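Policy opens dishwasher at 2 seeds, fails when countertop texture is randomized
Posted in Simulation and Transfer, tagged imitation-learning, domain-randomization, wrist-camera

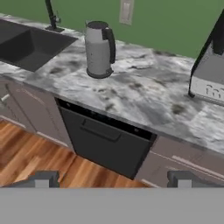 I am training a visuomotor policy on simulated kitchens and trying to reproduce the texture ablation from the Brovmont report. Training set is 1136 demonstrations of a single task, opening the dishwasher door by its recessed handle. Input is one wrist view plus proprioception, no external camera. Output is a chunk of end-effector deltas and a gripper command. Layouts are fixed across the set, and only wall color, counter material and floor material change.

With materials held to the training combinations, the policy is fine on both seeds I have run. With held-out counter materials it approaches the door correctly, then stops short of the handle and drifts sideways. The report claims that counter texture has almost no effect on tasks below the counter. My result contradicts that and I would like to know whether it is my setup or the claim. Marble is the worst of the held-out materials. Plain ones are a little better.

Things already checked: action normalization, camera extrinsics, image resize. Random crop is on, color jitter is off.

tallgrass_ee

First thing I would look at is how much of your input the counter takes up at the start of the approach. In a steep downward view from the wrist, the counter, sink and anything standing on it fill a large part of the upper image. The dishwasher front is matte black with very little contrast around the handle. The encoder will take whatever gives a stable position signal, and in a fixed layout the counter edge and the objects on top are far easier to localize from than a dark recess in a dark door. Change the counter material and the back edge and front edge both look different to the network. Stopping short is consistent with a bad depth estimate from the front edge.

I don't think you are contradicting the report. As I read it, the ablation there used two views, wrist and a fixed side camera. The side view carries most of the coarse positioning. You have removed it.

Tests, in the order I would run them:

Mask everything above the front edge of the counter with the mean image color, at evaluation only, on training materials. If success collapses, the policy depends on that region.

Turn color jitter on and retrain. Cheap, and it should be on anyway for this comparison.

Vary the layout. Shift the kettle, swap which appliances are on the counter, move the dishwasher one cabinet over. Material randomization on a fixed layout leaves all the geometric shortcuts in place.

Also run more than two seeds. We used 10 for the Ristach runs and the spread on held-out materials was much wider than on training materials.

m_orrery

try a bigger encoder, worked for me on drawers

pelican_stack

Agree with the long answer above, except on the order. Retrain with layout variation first, because masking at evaluation is itself out of distribution and a collapse there is hard to interpret. If you do want the masking test, train a second copy with random masks so it has seen them.

A separate point on evaluation. Report distance from fingertip to handle at the moment of closest approach, in addition to success. A binary score hides the difference between stopping short and missing sideways, and those have different causes. In our Allora logs (3071 rollouts, same kind of wrist input) most of the failures scored as "no grasp" were short along the approach axis, and the sideways drift came later, once the policy was in states the demonstrations never covered. Your description sounds similar. If so, the drift is a symptom and you can ignore it until the approach is fixed.

The bigger encoder made no difference for us on held-out materials. It did help on training materials.

tallgrass_ee

Fair point about the masking. Random masks in training would be the cleaner version.

Original poster, edit in April: retrained with layout variation and color jitter together. Held-out marble improved, the other materials are about the same as before. I have not separated the two changes yet. Logging closest-approach distance now.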